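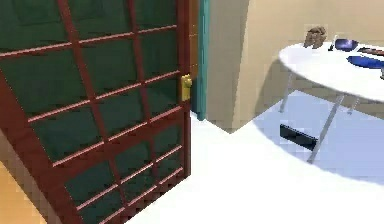 Notes on the door task, for my own reference and for Rawan, who takes it over next week.

The task is a single-leaf door in simulation. The operator drives the base and one arm by remote control, gets the door to a target angle, passes through and stops clear of the table. An episode counts when the base has crossed the threshold and the stop command has been held. The table isn't part of the task. It stays in the scene so that the policy doesn't learn that everything past a door is bare floor.

We recorded 100 demonstrations. I threw out 36. The breakdown isn't interesting except for one group, 12 episodes where the operator let go of the handle early and then pushed the leaf with the forearm. All of these reached the target angle. I removed them anyway. A policy trained on a mix of pulling by the handle and shoving with the forearm tends to average the two, and the average is a hand closing on air a few centimetres off the latch. Fouad disagrees and wants them back in with a separate label. He may be right once there is more data.

Control setup. Hand controller for the arm, foot pedal for base forward and reverse, no rotation on the pedal. Rotation is on the thumbstick. Lina tried rotation on a second pedal in March and found that operators turned the base whenever they meant to brake. The arm mapping is relative with a clutch button, so you can re-centre your own hand without moving the robot's. New operators forget the clutch and run out of reach halfway through the swing. You can see it in the log as a flat section in the wrist trace followed by a jump.

Viewpoint matters more than I expected. With the door partly open and seen at a steep angle, the panes compress toward the far side and it's hard to judge how far the leaf has swung. The grid bars help a bit. I judge the gap against the frame, which is teal against the dark red of the stile and easy to pick up. Alasdair uses the line where the wall meets the floor. Either works, but pick one and keep to it for a whole session, or your stopping angles drift.

The handle is a small brass-coloured fitting on the stile. It's boxy, and at the render size we use it doesn't cover many pixels. Approach it slowly. I've set the arm speed cap to 9 centimetres per second inside the handle zone, and the cap lifts once the grasp is registered. The colour of the fitting is randomised in the next batch, so don't tune anything to the yellow.

Lighting: the white floor is close to clipping. It looks fine to a person and does odd things to the depth estimate near the threshold. I've lowered the exposure in the config under the Trillach profile. The old profile is still there, commented out. Please leave it until Maysoun has finished her comparison runs.

Time stamps. Controller and simulator clocks were out of step by a few frames in the first sessions. Fixed by stamping both on the simulator side. Any file without the sim_stamp field is from before the fix and shouldn't be used for training. They're fine for practising playback.

Still to do:

Re-record the left-hand approach, the coverage is thin.
Add a door that opens the other way.
Check whether the pedal dead zone survives a restart. It didn't on 9th October.
Write the operator sheet properly, including the clutch.

Training on the cleaned set is queued behind Lina's drawer runs. I'll post the success rates when I have them, split by starting position.

This site uses cookies to remember your preferences and measure traffic. By continuing to browse you agree to their use. Accept | Manage settings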